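4.2 Tool pick-up in simulation

Set-up as in 3.1, same two-arm model, same head view. One object per episode, here a hatchet with a flat handle. Start position and turn are drawn at random, wall textures too, so the policy can't lean on the background. We collected 1,097 demonstrations by teleoperation (Kuroda and Huerta did nearly all of them) and threw out the ones where the simulator blew up at contact. 1,000 left for training, no further filtering. Episodes end at lift or at timeout, whichever is first.

The left arm is given no task in this set but its joints stay in the action vector. Dropping them made training faster and the later two-arm results worse, see 4.4.

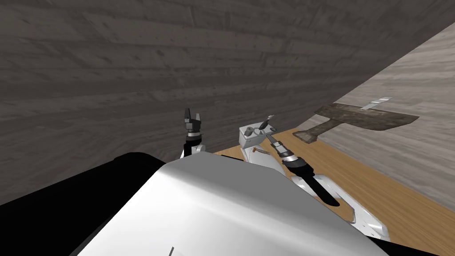 Figure 6. Head view from one simulated episode. Right gripper near the head of the hatchet, left arm held upright.

Approach is rarely the problem. Most failures come at closing: fingers land on the head in place of the handle, or the handle is pushed along the floor till it meets the wall and then there is no room to get under it. Over 297 test episodes the Gikbridge baseline did this far more often than ours, mostly with the handle pointing away from the robot. We tried a wider starting range for the wrist. Helped a bit. Adding a wrist view helped more, but the comparision is not quite fair as the baseline has no such input.

Also worth noting, 13 of the test episodes were scored by hand after the automatic check dissagreed with the logged object height. Kamata and Venter scored these separately. Contact settings are in Appendix B, friction values still those from the Volunance release.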